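작업 단위로 로그 자르기: 주방 테이블탑 환경에서 구간 라벨러 설정하는 법

Tanstead 저장소의 Cultanis 브랜치를 기준으로 씁니다. 텔레오퍼레이션 기록을 받아서 "집기", "옮기기", "놓기" 같은 짧은 구간으로 나누고, 각 구간에 언어 지시문을 붙이는 데까지가 이 글의 범위입니다. 정책 학습은 다루지 않습니다. 관절 상태와 영상의 시간 동기화는 이미 끝났다고 가정합니다.

1. 기록 불러오기

Tiêu 로더를 실행하고 세션 폴더를 지정합니다. 폴더 안에는 영상, 관절 각도, 그리퍼 개폐 값이 각각 따로 들어 있어야 합니다. 세 스트림의 시작 시각이 다르면 로더가 가장 늦은 시각에 맞춰 앞부분을 버립니다. 버린 길이는 콘솔에 찍히니 한 번 확인하세요. 이 글에서 쓰는 세션은 3092스텝이고, 제어 주기는 10 Hz입니다.

로더가 끝나면 미리보기 창이 뜹니다. 미리보기에서는 구간 경계를 정하지 말고 물체 목록만 적어 둡니다. 물체 이름은 objects.txt에 한 줄에 하나씩 씁니다. 이름은 색과 종류를 합쳐서 짓는 편이 좋습니다. "block"이라고만 쓰면 쌓인 블록에서 위쪽과 아래쪽을 구분할 수 없습니다.

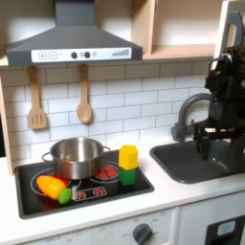 그림 1. 싱크볼 쪽으로 내려간 그리퍼. 냄비는 왼쪽 화구, 노란 블록은 초록 블록 위.

이 장면의 objects.txt는 다음과 같습니다.

pot
carrot
yellow_block
green_block

싱크, 수전, 화구처럼 고정된 것은 objects.txt에 넣지 않고 regions.txt에 넣습니다. 두 파일에 같은 이름이 있으면 라벨러가 오류를 내고 멈춥니다. 화구는 burner_left, burner_right로 나눕니다. 좌우는 카메라 기준입니다. 로봇 베이스 기준으로 쓰는 팀도 있는데, 섞어 쓰면 나중에 지시문이 전부 뒤집히므로 세션 설정의 frame 항목에 camera라고 명시하세요.

2. 후보 경계 뽑기

경계는 그리퍼 개폐 값과 말단 속도 두 가지로 찾습니다. 그리퍼 값이 임계치를 넘어 바뀐 시점, 그리고 말단 속도가 낮은 상태로 일정 시간 유지된 시점이 후보가 됩니다. 설정 파일에서 건드릴 값은 아래 세 개입니다.

grip_delta: 0.15
slow_speed: 0.02
hold_ms: 400

hold_ms를 줄이면 조작자가 잠깐 망설인 곳마다 경계가 생깁니다. 늘리면 집기와 들어올리기가 한 구간으로 붙습니다. 처음에는 기본값으로 돌려 보고, 후보 수가 예상보다 많을 때만 올리세요. 세 값을 동시에 바꾸면 무엇 때문에 결과가 달라졌는지 알 수 없습니다.

기본값으로 돌린 결과 이 세션에서는 후보가 17개 나왔습니다. 타임라인에서 회색 세로선으로 표시됩니다. 단축키 N과 P로 앞뒤 후보를 오가고, D로 지웁니다. 지운 후보는 저장 전까지 U로 되살릴 수 있습니다.

3. 가려진 물체 처리하기

자동 검출기(Clolta)는 물체가 용기 안에 들어가면 추적을 놓치는 경우가 많습니다. 이때 물체 상태가 lost로 바뀌고, 그 뒤의 지시문 생성이 건너뛰어집니다. 용기 안에 있는 물체는 손으로 inside 관계를 지정해야 합니다.

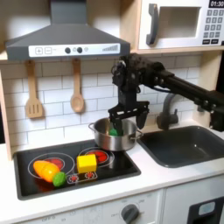 문: 검출기가 놓친 물체를 목록에서 그냥 지우면 안 되나요?
답: 지우면 그 물체가 나오는 앞쪽 구간의 라벨까지 함께 사라집니다. 목록에는 남겨 두고 lost 상태인 범위에만 관계를 직접 넣으세요.

관계를 넣으려면 타임라인에서 범위를 드래그하고 R을 누릅니다. 입력 형식은 "물체 관계 대상"입니다.

green_block inside pot
pot on burner_right

위 두 줄은 문법 예시이니 실제 값은 자기 세션에 맞게 바꿉니다. 물체가 그리퍼에 물려 있는 동안에는 held를 함께 쓸 수 있습니다. inside와 held가 겹쳐도 오류가 아닙니다. 라벨러는 이런 구간을 전이 상태로 보고, 그리퍼가 열린 뒤의 관계를 최종값으로 씁니다.

4. 지시문 붙이기

관계가 정리되면 generate를 누릅니다. 구간 시작과 끝의 관계를 비교해서 바뀐 것만 문장으로 만듭니다. 바뀐 것이 없는 구간은 idle로 남습니다. idle이 연달아 나오면 대부분 2단계에서 경계를 너무 잘게 나눈 것이니 합치세요.

생성된 문장은 모두 읽어 봐야 합니다. 특히 on과 inside가 잘못 바뀐 문장이 자주 섞입니다. 냄비 테두리 높이에 그리퍼가 멈춰 있으면 깊이 추정이 흔들리기 때문입니다. 이 문제는 Khải Tăng이 올린 패치를 적용하면 줄어듭니다. 패치는 9월 태그부터 포함되어 있고, 그 이전 버전이면 depth_margin을 직접 추가해야 합니다.

5. 내보내기

export 명령은 구간마다 JSON 파일 하나를 만듭니다. 파일에는 시작 스텝, 끝 스텝, 지시문, 관계 목록이 들어갑니다. 끝 스텝은 구간에 포함되지 않습니다. 학습 코드에서 양 끝을 모두 포함해 읽으면 인접 구간이 한 스텝씩 겹치니 로더 쪽 설정을 맞추세요.

내보낸 뒤에는 validate를 실행합니다. 자주 나오는 경고는 두 가지입니다.

unknown region: regions.txt에 없는 이름을 관계에 썼을 때 나옵니다. 오타인 경우가 대부분입니다.
open interval: 마지막 구간에 끝 경계가 없을 때 나옵니다. 세션 마지막 스텝에 경계를 하나 추가하고 다시 내보냅니다.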